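To: equipment-planning list
From: Luuk Verbeke
Subject: Re: [equip] Second cell, and what we can afford of it

Morning all,

I have read Jianguo's message twice, once with coffee and once with the spreadsheet open, and preferred it with coffee. My answers are under his paragraphs. For anyone who joined the list since December, the job we are buying for is bread roll and basket, two black arms, white table, and so it will remain until somebody gives us a bigger table. 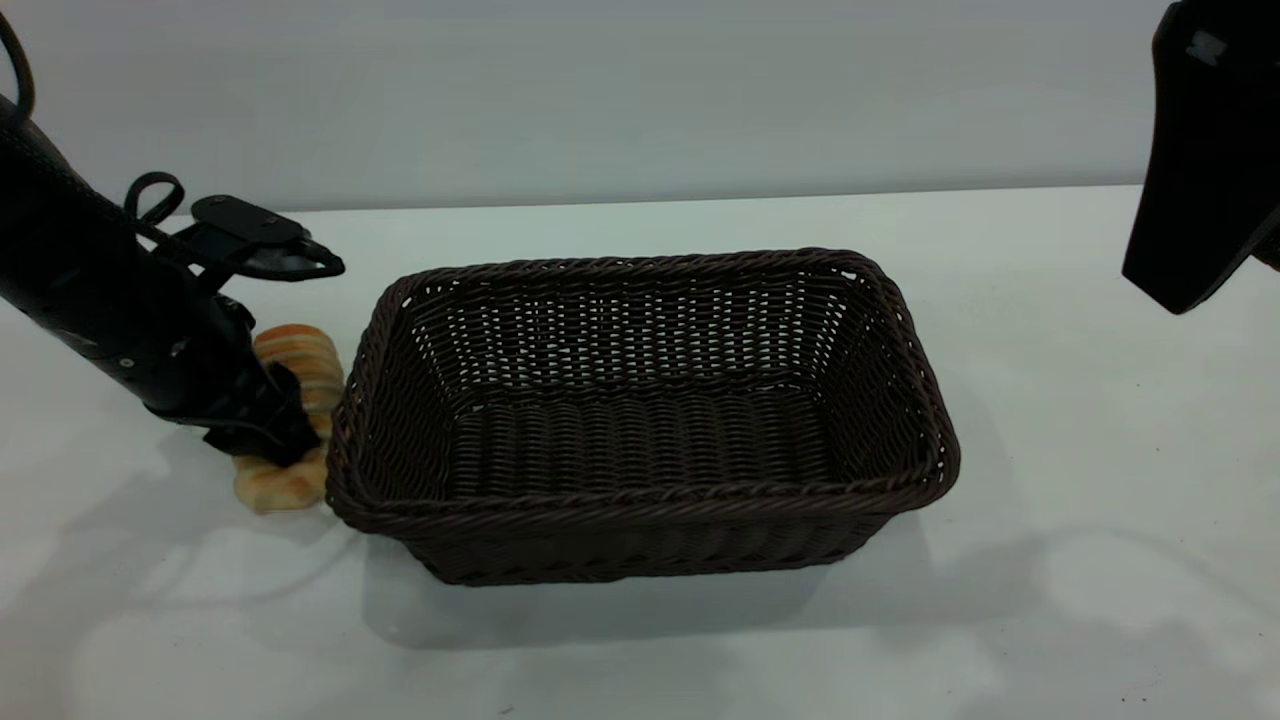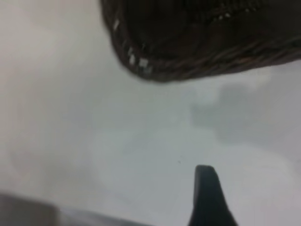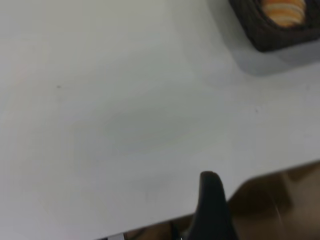

What should we pay for first if the money only stretches to one thing?
Spare gripper fingers, and enough of them that people stop being precious about using them. A second arm pair with no spares behind it is a very expensive coat stand by the second month.

Now to the quoted part.

> Jianguo Dong wrote:
>
> I have had the quote from Rarholm for the second cell. It is good
> for 62 days. It covers the arms, the mounts, the table and
> "commissioning", a word they do not define anywhere.

They didn't define it last time either. In practice it meant a pleasant man with a torque wrench who left at three. I would ask for a written list of what has to be working before we sign, and I would put the calibration of both wrist cameras at the top of it. If they want to charge extra for that, at least we shall know the price of the word.

> The table is 900 in their catalogue. Trimville will do one in the
> same size for less, but they do not drill it, so we would have to
> make the mounting holes ourselves.

I was present for the last set of holes we made ourselves. Buy the Rarholm table. The saving vanishes the moment the arms go on a few millimetres out and someone spends a week explaining to the software where the left one really is.

> Fingers: I suggest 10 pairs to begin with. Song have them in stock,
> Brusau want us to take 50 to get the better price.

Ten pairs from Song, please. Fifty would be cheaper each and we would have them until we retire, by which time the gripper will have been redesigned twice. Before ordering, could you get one pair from each and try them on the soft things as well as the stiff ones? A finger that is splendid on a box can make a sad object out of a roll, and the catalogue photographs all seem to be of boxes.

> Props and consumables I have left at zero, as these have always
> come out of petty cash.

This is the line I would change. Petty cash was fine when it was one basket and somebody's lunch. With two cells going we shall be getting through baked goods at a rate that will look peculiar on an expenses form, and the accounts office has already asked me once whether "rolls, assorted" was a type of bearing. Give it a proper line with its own code. The same line should cover replacement baskets, and I would buy several identical ones on the same day, as the shop will change the weave the minute we depend on it.

> Lighting I have also left out. The existing lamps can be shared.

They can be shared in the sense that one umbrella can. If the second cell goes at the far end, it needs its own, and two diffusers on top of that, because the bare lamps throw hard arm shadows right over the work. I don't have a figure for this. Put a placeholder in and make it an ugly one, so that it gets noticed.

> Finally, do we want the service contract?

For the first year, yes. After that I would sooner hold the same amount back for parts. My experience of the contract is that it buys you a quicker reply telling you to turn it off and on again, and I can do that for nothing. Do check whether it covers the cables, though. Last time it covered everything from the base plate to the wrist and then went very quiet on the subject of cables.

One thing that isn't in the quote at all is where the crates go. They arrive on pallets, the lift does not take pallets, and the corridor belongs to people who have opinions about corridors. Could we settle that before the order goes in? I'm happy to do the asking if someone else will do the apologising afterwards.

Jianguo, if you send round a revised sheet I'll go through it the same afternoon. Everyone else, objections to the list please, and not to me by the kettle.

Luuk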